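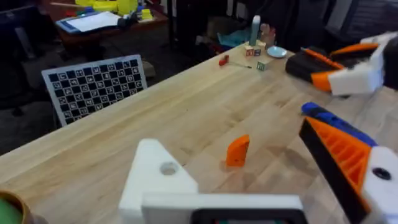 Where do the things in your shop come from?

Almost all of them come from house clearances, school closings and people who bring in a box and ask us to find it a home. We sort it, clean it, mend what can be mended and sell it by the piece or by the tray.

About Zirkik

Zirkik is a secondhand shop and sorting room for small household things. We deal in what ends up in drawers, on windowsills and at the bottom of toy chests: letter blocks, saucers, figurines, hand tools, bottles, and the odd wooden or plastic part that belongs to something else. We don't take furniture, clothing or anything that needs to be plugged in.

The business was started by Ostap Ivanyshyn, who had been clearing houses for a firm called Maksymiv and got tired of seeing the small stuff go into the dumpster. The furniture was sold, the books went to a dealer, and the rest was thrown out by the bag. He asked if he could keep the bags. The first shop was half of a garage in Flernberg. We moved to the present building when the other half of the garage was full too.

How we work

Everything that comes in is tipped out onto a wooden table and sorted by hand. A typical box is mixed. A screwdriver with a red handle may turn up next to a few wooden letter blocks, and a light blue saucer with a little pink figurine. We sort by what a thing is first and by condition second.

Letter blocks go into trays by size, then by letter. Most buyers want to spell a name, and they want the blocks to match, so we keep sets together when they arrive together. Vowels sell out first. If you need two of the same letter, call ahead.

Saucers are checked for chips by running a finger along the rim. Chipped ones are sold cheaply for plant pots. We try to match single saucers with single cups, and there is a shelf by the door for pairs that were never made for each other.

Hand tools are wiped down and oiled. Screwdrivers with a rounded tip are reground if there is enough metal left. We do not repaint handles.

Figurines are washed in warm water with a soft brush. Glue repairs are marked on the price tag.

Loose parts are kept in the odds drawer for a year. Customers have found missing chess pieces in it, and once the lid of a sugar bowl that had left the same house in a different box.

The shop today

We have 3,000 square feet, of which the shop takes up the front third. The rest is sorting, washing and storage. There are 254 labeled trays on the wall behind the counter, and you are welcome to pull them out yourself. Please put them back in the same slot. Last year we logged 2,759 boxes in, and some 80 of those came from schools and day care centers.

Schools and day cares can also buy from us at a lower price. We make up mixed trays for counting, sorting and spelling, packed by age group. Tell us the age of the children and we will leave out anything small enough to swallow.

Bringing things in

Drop-off is at the side door on Brerkmont, from 9 a.m. to 3 p.m. Pack breakables in paper and put tools in a separate bag. You don't need to wash anything. We pay for full sets and for good hand tools. For mixed boxes we give store credit, which does not expire.

We are closed for most of August, when we count the stock and fix the shelves. Boxes left at the side door during that time will get wet, so please hold on to them until we are back.

Questions about a particular piece are best asked at the counter. If you are looking for something to complete a set, bring one from the set with you.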